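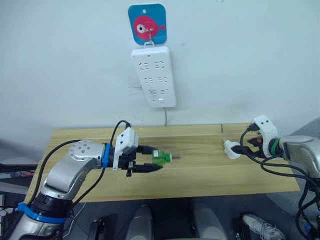
Talden robot workshop puts two controllers head to head

TALDEN -- Anyone who has ever tried to get a three-year-old to hand over a drink bottle without spilling it will have some sympathy for the people at the Antoniadis workshop, who have spent the past fortnight teaching a pair of robot arms to handle much the same sort of household odds and ends, and writing down every fumble along the way.

The workshop, which many readers will know from its open day in May, has been comparing two controllers, the boxes of electronics and software that tell the arms where to go and how hard to squeeze. One is the Pullasa unit that the workshop has run since it opened its doors. The other is a newer model from Vomar, on loan until the end of the season. Everything else stayed the same from start to finish: the same two arms, the same two-finger grippers, the same cameras riding on top of them, and the same pale timber table by the wall.

Keeping things the same was harder than it sounds, we were told over a very welcome cup of tea. The first couple of days were thrown out altogether after the team found that the finger pads had been changed halfway through a morning, and a fresh pad grips a good deal better than a tired one. Since then the pads have been swapped on a fixed schedule, at the start of each session, whichever controller happens to be up next.

The team logged 386 tries that counted, split evenly between the two controllers. Of these, 200 were plug jobs, in which the arms have to pick up a plug apiece, bring them toward the middle of the table and hold them steady and properly lined up while the cameras take a reading. The rest were handovers with small bottles, where one gripper passes the bottle to the other.

Plugs were chosen on purpose, and for a while they were the cause of some grumbling. They are small, they have a smooth body that likes to roll, and the prongs tell you at once if the thing has been picked up crooked. A block of foam will forgive a sloppy grip but a plug won't. The colours helped too, as the operators could call out "green" or "white" across the room and everybody knew which arm was being talked about.

Across the 200 plug tries, 191 were marked as good, which meant both plugs were still in the grippers and pointing the right way when the reading was taken. That leaves 9 that went wrong. Seven of those came while the Pullasa unit was in charge and two with the Vomar, and the staff were quick to say (more than once, in fact, and we promised to pass it on) that a gap of five is a small thing to hang a buying decision on. Several of the misses happened in the same afternoon, late in the day, and may have had as much to do with how the plugs were laid out on the table as with the box running the arms.

Where the two did feel different was in the last little bit of movement. With the Pullasa, the arms tend to come in at an even pace and stop rather firmly, and a lightly held plug can swing in the fingers when that happens. The Vomar slows down earlier and eases in, so there is less swing, but each try takes longer. Some of the operators liked the gentler approach straight away. Others found the wait hard to bear by the fortieth try of the day, and said so in the comments column of the log, in language we have been asked to leave there.

The bottle handovers told a slightly different story. Passing something from one arm to the other means that, for a moment, both grippers have hold of it, and neither can be allowed to pull. The older controller did well at this, better than the team had guessed it would, and the workshop puts that down to years of patient tuning by hand. The Vomar was being run on its factory settings for the whole of the first week. Once those were adjusted, its handovers became a lot smoother, and the early ones were kept in the log anyway with a note beside them.
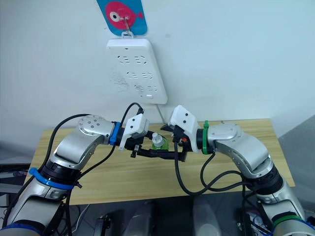

The left and right grippers come together around a small bottle during the controller trials at the Antoniadis workshop.

Visitors who dropped in during the trials often asked about the cameras, which sit in white 3D-printed housings on top of the grippers. The workshop prints these itself, and has gone through a good many versions. The present shape gives the camera a clear view past the fingers and can be taken off for cleaning without undoing half the wiring. It does put the cables a bit higher than the team would like, and on the bottle jobs in particular there is always one eye on where the loops are hanging. A shorter cable was tried early on and given up within the day, as it tugged at the housing whenever the wrist turned all the way over.

There is talk of a tidier clip to hold the cables closer to the forearm. That will wait until the controller question is settled, seeing that changing two things at once is just what got the first couple of days thrown out.

The reason for going to all this trouble is a fairly down-to-earth one. The Antoniadis workshop runs evening classes for people who would like to learn how to work with robot arms but have no background in it -- retired tradespeople, high school students, a fair few parents who came along to keep a teenager company and then signed up themselves. The arms get moved about by beginners for most of the week, and whatever controller is behind them needs to be forgiving. A unit that gives lovely results in the hands of somebody who has been tuning it for years is of limited use on a Tuesday night to a roomful of people who have never touched one.

For that reason, the second half of the comparison will be done by the class members themselves. Each of them will have a go with both controllers, without being told which is which, and will be asked to fill in a short sheet afterwards about how the arms felt to steer, whether the stop came when they expected it, and whether they would be comfortable leaving a gripper closed on something breakable. The two boxes will be kept behind a screen under a cloth, and the staff have been told to keep a straight face.

Cost comes into it as well, naturally. The Pullasa unit is paid for and the spare parts for it are already on the shelf. Moving to the Vomar would mean new connectors for both arms and a rewrite of the class notes, which run to a thick binder and have been added to by so many hands over the years that the job of going through them is not one anybody is rushing to take on. Against that, the older unit's software updates have slowed to a trickle, and the workshop would prefer to make a move at a time of its own choosing.

Another possibility being talked over is to keep both, with the Vomar on the main table for beginners and the Pullasa set aside for the handover work it does so well. That would need a second pair of arms sooner or later, and the workshop says it will look at the class results first.

The full log of tries, comments column trimmed, will be pinned up in the front room for anyone who would like to read through it. The workshop will also open its doors on Sunday from 10 am to 2 pm, with the arms running and both controllers on show. Entry is free, children are welcome if they stay behind the yellow line, and there will be a sausage sizzle out the front if the weather is kind. Places in the next round of evening classes can be booked at the desk on the day.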